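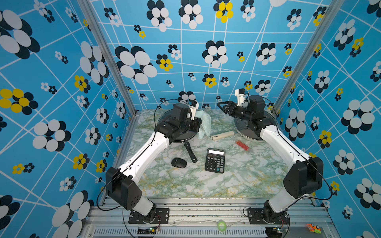
The square table in the sorting room, with the calculator and the mouse.

NOTICE TO THE INCOMING CLERK

Prepared by Tamer Hamdan, Senior Clerk, Office of Unclaimed Property, Tully

1. The incoming clerk is welcomed to the Office. These notes are to be read before the first item is handled and kept afterward in the top drawer of the desk.

2. The sorting room is the room with the flowered blue walls. Requests to have the walls changed have been submitted by three previous clerks and denied each time. The clerk will become used to the flowers. The marble of the table is a film, and is not to be cleaned with anything stronger than soap.

3. Items arrive from the Curnier depot in September, when the season at the lake has closed. The Office receives 2,000 items in an ordinary year. Of these, 1,000 are umbrellas and are handled by the Umbrella Desk downstairs. The incoming clerk has no duties with respect to umbrellas and should not accept them, even as a courtesy.

4. Each remaining item is placed on the table, entered in the register, and given a period of 200 days. At the end of that period it is released to the Flemach Street sale. Items are entered singly. Two items found in the same bag receive two numbers.

5. An exception to paragraph 4 has been in force for some time. It concerns the calculator and the mouse.

6. The calculator is a black desktop model with one blue key. The mouse is small and black, with a white logo. They were received in one envelope, left on the evening bus to Trorkero, with no name on the outside or the inside. My predecessor gave them a single number, 78, and wrote beside it in pencil, "Together." When I took up the post I considered this an error. I prepared a correction slip and assigned the mouse a number of its own.

7. The following morning a woman came to the counter. She wished to know whether the Office had received a calculator. I asked her to describe it, as the rules require. She said that one of the keys was blue and that her husband had used it every evening to do the accounts of a shop that had since closed. I asked whether she wished to claim it. She said that she did not. She wished to know that it was somewhere.

8. I asked whether the mouse was also hers. She said that it was his, that the computer had been given to a nephew, and that she had forgotten to send the mouse along with it. She had put the two in the envelope so that they would not be by themselves. I had no form for this. I offered her the form for a change of address, and she filled it out very carefully and gave it back to me.

9. The correction slip was withdrawn that afternoon. It may be found in the register between the pages for that month, and should be left there.

10. The period of 200 days has ended for number 78 on several occasions. On each occasion I have renewed it under the rule for items subject to inquiry. The rule requires that an inquiry be made at least once in the period. The woman has met this requirement without being told of it. She comes in at four o'clock, generally when it has rained, and asks whether they are still here. The clerk is to answer in full: "Yes. They are both here."

11. The clerk is not to offer her a chair, as she will take it to mean that there is a delay. If she wishes to come through to the sorting room, she may be brought through. She has done so once. She stood at the table for some minutes and moved the mouse a little nearer to the calculator, and remarked that the walls were cheerful. I entered this in the register as an inspection by an interested party.

12. The auditor has raised number 78 twice. He has been shown the pencil note, the change of address form, and the record of the inspection. On the second visit he asked whether the calculator worked. I replied that the Office does not test items. He initialed the page and asked the way to the Umbrella Desk.

13. Other articles will be found on the table from time to time, including tools and pieces of cloth. These are subject to paragraph 4 without exception. The clerk may find that he or she becomes fond of one of them. This is common in the first winter. The article should be entered, numbered, and released when its period ends.

14. I retire at the end of the month and will be living in Trorkero, on the bus line. I have left my address with the counter. It is not expected that the clerk will need it.

15. In the event that the woman does not come within a period of 200 days, the rule still requires an inquiry. The clerk should write to me, and I will come in at four o'clock and make one.

T. Hamdan

Added below, in another hand: Received and read. Number 78 renewed today. Inquiry made by Mr. Hamdan at the counter, in person. He was told that they are both here.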